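**Catalina Toledo** · March 21, 2021

1/ I read the whole draft of the Zumley parking ordinance so you don't have to. It's 209 pages with the appendices. I'll go through the parts that matter and say where I think it's weak.

2/ Background for people outside the area. Zumley is the older of the two suburbs on the east line. Ostel is the newer one, across the creek. Both wrote their parking rules in the same decade, copied from the same county template, and neither has changed them much.

3/ The template says every new apartment gets two off-street spaces, whatever its size. A studio gets two. A unit for seniors gets two. The table doesn't mention transit at all, because when it was written the rail line stopped well short of here.

4/ The draft drops that to one space per unit inside the station area and leaves it at two everywhere else. The station area is drawn on map 4 in the appendix. Look at the map before you argue about it. Several people at the last hearing were upset about streets that aren't in it.

5/ Why this matters for housing: a parking space in a surface lot takes up land, and a space in a garage takes up money. Either way it goes into the rent. On a small lot the parking often decides how many apartments fit, long before height or setbacks come into play.

6/ The old Orellana property is the case everyone knows. It's the long lot by the underpass where the furniture warehouse stood. The owner has brought in plans more than once. Under the current rule the back half of the lot is parking and the building is a thin strip along the street.

7/ Under the draft, the same lot could hold almost 200 apartments. I got that from the staff report, which shows its math. I checked the math and it holds up, but it assumes the drainage easement can be moved. That's a separate approval and it isn't guaranteed.

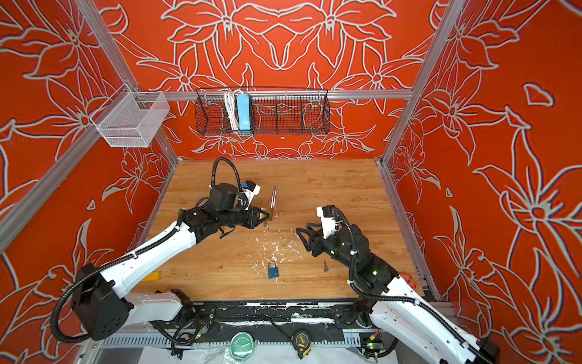
8/ The easement runs along the north side of the lot and carries water from the streets uphill. If it stays where it is, the building gets shorter and the courtyard gets odd. The staff report gives this one paragraph. I'd like to see a second drawing with the easement left alone.

9/ Now the street parking question, which is what most of the public comments are about. The worry is that people in the new buildings will own cars anyway and leave them on the side streets. I think that's a fair worry. It has happened near other stations.

10/ The draft answers it with a permit district. Residents on the listed streets could get a permit, and visitors would be limited to 3 hours. New buildings with reduced parking would not be eligible for permits. That last rule is the one that makes the rest work, and it's in a footnote.

11/ It should be in the main text. Footnotes in this code have been read as guidance before, and the town lost an appeal over one on sign heights. Moving a sentence up the page costs nothing. I put this in my written comment.

12/ The permit district also needs someone to enforce it. Zumley has a contract with the county for parking enforcement, and the contract covers downtown only. I couldn't find anything in the draft or the staff report about extending it. I've asked and will post the answer.

13/ On the traffic study. It was done by Flarkumeo, the same firm that did the study for the Ostel shopping center. They counted cars at the underpass in July. School was out. The study says so and applies an adjustment, but it doesn't explain where the adjustment comes from.

14/ For what it's worth, the peak hour figure is 910 cars through the underpass, after the adjustment. I drive through there most mornings and I have no idea if that's high or low. A count taken with school in session would settle it, and it would be cheap compared with the rest of the study.

15/ I'm not saying the study is wrong. I'm saying the town will be asked about it at the hearing and should have a better answer than "we adjusted for that."

16/ A few of you asked what happens on the Ostel side. The short answer is nothing. Ostel's council has not taken up its own rules, and the walk from the station to the creek bridge is inside Zumley. Once you cross the bridge you are back to two spaces per unit.

17/ So one station will have two sets of rules within a short walk of it. That isn't unusual in this county — the line passes through a lot of small towns and each one writes its own code. It does mean a builder will look at the Zumley side first, and the pressure will land there.

18/ The regional planning office can suggest matching rules but can't require them. There was talk of a joint overlay a few years ago. It got as far as a shared map and then both towns changed managers. The map is still on the Ostel website if you dig for it.

19/ Things I like in the draft: shared parking is finally legal, so a church and an office can use the same lot at different times. Bike parking has to be under a roof. The loading zone rules were rewritten and now make sense for delivery vans.

20/ Things I don't like: the footnote, the missing enforcement money, the summer count. Also, the draft keeps the old two-space rule for duplexes outside the station area. Plenty of lots there could take a duplex if not for the second driveway. I've heard that may come back as its own item.

21/ If you want to comment, written comments go to the planning counter or the email address on page one. Put the section number at the top. Comments without a section number get filed as general, and the general pile is thick.

22/ Correction to post 10: the permit limit for visitors applies during the day only. Evenings and overnight are unrestricted in the draft. Thanks to the reader on Creek Street who caught it. I had the older version of that page open.

23/ Replies are open. I'll get to the questions about the underpass sidewalk tomorrow — I need to find out first whether it belongs to the town or the railroad.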